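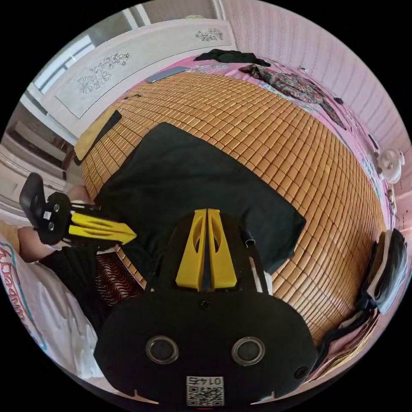 Skerkau Manipulation Notes
December 13, 2020

Thread on the cloth folding results from the Patow set. Short version: collecting in bedrooms instead of on the lab bench helped a lot on unseen surfaces, and helped very little on the fold itself. Details follow.

Background for anyone new. We record two-handed folding with a pair of hand-held grippers, a camera on each. There is no robot at collection time. The policy gets the wrist views, the relative motion between the two grippers, and the finger opening.

The bench set was finished in October. 300 folds, one table, plain grey top, fixed lights. The policy trained on it folded well on that table and fell apart nearly everywhere else.

The failure was dull and repeatable. The fingers closed on the surface beside the cloth. On a plain top the cloth edge is the only strong edge in view, so the policy had learned "go to the strong edge". Give it a patterned bedspread and it goes to the pattern.

So the Patow set is all beds. Mats, sheets, blankets, whatever is on them. 4000 folds in total, across 60 bedrooms. Collectors were told to leave the rest of the room as it was.

Tiled mats were the hardest surface by a wide margin. A mat of small tan and orange tiles gives you a grid of short straight edges at every scale the camera can see, and through a wide lens the grid bulges, so the spacing changes across the view.

A black cloth on that mat is a mixed case. Contrast is high, so finding the cloth is easy. Inside the cloth there is close to no texture, so judging whether it lies flat or has doubled over is hard. The two problems need to be scored apart and at first we didn't do that.

We now score three things. Grasp: did the fingers close on cloth only. Alignment: are the corners within a finger width of each other after the fold. Release: did the cloth stay put when the fingers opened.

Grasp improved the most. On surfaces held out of training, the bedroom policy picked the cloth edge over the background edge in most trials. The bench policy managed it on plain sheets and almost never on mats.

Alignment barely moved. Both policies are poor at it on dark cloth. I don't think more rooms will fix this. The camera sits behind the fingers, and at the moment that matters the fingers and the gripper body cover the corner you would like to be looking at.

The other wrist camera should help there, and sometimes it does. Each camera usually has the other gripper in view, so the pair can act as each other's outside observer. This only works if the two streams are lined up in time.

Which brings me to the part that took most of the autumn. Our streams were out of step by 2 video frames in a good share of the early recordings. You would not notice when watching them. The policy notices. It learns to move one hand slightly late, and the cloth goes slack and then tight.

The fix: at the start of every recording the collector touches the two sets of fingertips together and opens them. That gives a clear event in both views. We align on it and check the drift against a second touch at the end. Recordings with no end touch are dropped.

Relative pose between the grippers comes from each camera tracking the room, with both put into one shared map. Cluttered rooms are good for this. A bare wall and a plain sheet are bad. The mats that hurt the policy are excellent for tracking, with the exception below.

The exception: repeated tiles can make the tracker match one tile to its neighbour. The pose then jumps by one tile width and carries on as if nothing happened. We catch it by looking for steps in speed that an arm can't produce. Those recordings are also dropped.

I'd like to see more people report how much they drop and why. Our dropped recordings lean heavily toward mats and small rooms, so the cleaned set is easier than the world it came from. We have put the dropped ones in a separate folder with the reason attached.

Clothing and bedding lying near the target. We expected this to be a nuisance. On grasp, removing the recordings with other fabric in view made results worse on held-out rooms. With them in, the policy at least has to learn which piece of fabric is the one being folded.

It still gets that wrong when the other item is close in colour to the target. Black cloth with a black garment beside it is the standard failure. It grabs one of each and folds them toward each other with full confidence.

Light. A bright window at one side of the bed washes out part of the view, and auto exposure then swings as the hands move. We tried locking exposure and lost the dark cloth completely. Auto exposure stays on, with brightness changes added in training.

Things we tried that made no difference worth reporting: a larger image encoder, cropping the view to the centre, hiding the gripper body with a mask. Cropping looked like it would help on mats. It removed the other gripper from view and alignment got worse.

Comparison with the Sarmiento baseline. It runs on our grasp score and does fine on plain sheets. It was built for one arm, so the alignment score isn't a fair test and we leave that column blank. Please don't read the blank as a zero.

What we have not shown. All robot trials used one pair of arms over one bed frame with the surfaces swapped. Rooms vary in the training data and hardly vary in the tests. Anyone calling this "works in any bedroom" is quoting something we didn't write.

Also not shown: anything other than flat rectangular cloth. Shirts are in the collection plan. The scoring for shirts is not settled, and I would sooner settle it before we record them than after.

A question I keep getting: could you reach the same grasp result with the bench data and printed backgrounds under the cloth? Partly. Printed mats closed some of the gap. They are flat and stiff, and a mattress gives when you press the fingers into it, so contact feels different and the closing height is off.

Next job is the corner view. Options are a shorter finger, a tilted camera, or letting the free hand hold still as a lookout while the other one places the corner. The last needs no new hardware, so it goes first.

Replies are open. If you have timing drift numbers from your own two-gripper setup, I would like to compare them with ours.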